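Why don't things just fall off the wall?

I used to think glue was a kind of magic. You squish it on, you wait, and two things that were strangers are now best mates! But what's going on in there is much better than magic, so let's have a look.

Tiny hills and valleys

Run your finger along a wall. Feels smooth, doesn't it? Now pretend you've shrunk to the size of a germ. That same wall would be all bumps and dips, like a skate park. Anything sticky has to ooze into those dips and get really, really close to the wall. Once it's close enough, the tiny bits that make up the glue (we call them molecules) start to tug on the tiny bits that make up the wall. Each tug is weaker than a whisper, but there are zillions of them pulling together.
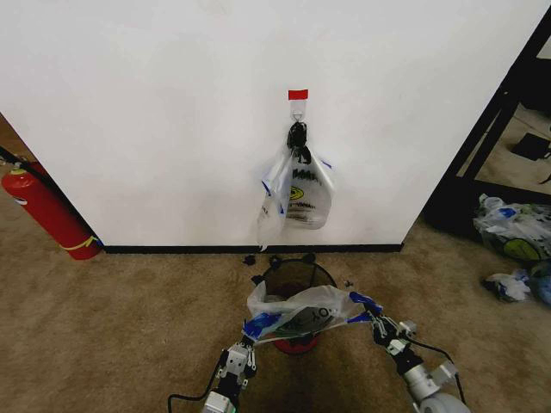

Geckos do it without glue

A gecko can run straight up a window - no glue, no suckers. Its toes are covered in hairs so fine that they get close enough for those same tiny tugs to work. My neighbour Leopold Hämmerli had a pet gecko called Uibo, and I spent whole afternoons watching its feet.

Sliding and peeling

A sticky patch is strongest when the weight pulls straight down along the wall, as every bit of it shares the job.

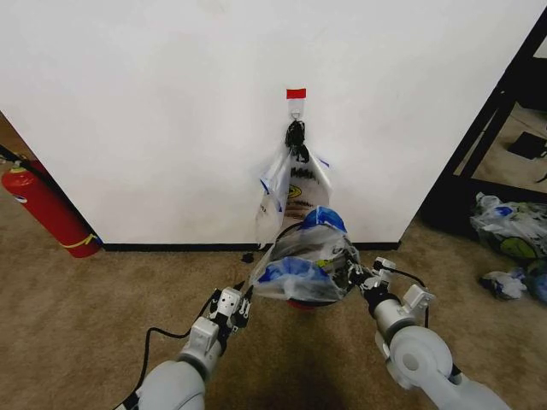 Peeling is another story. When you lift one corner, only a thin line of glue has to hold on, then the next line, then the next. It's like undoing a zip! Try it with a piece of tape on a window. Pull it sideways first, then peel it from the corner, and see which one feels easier.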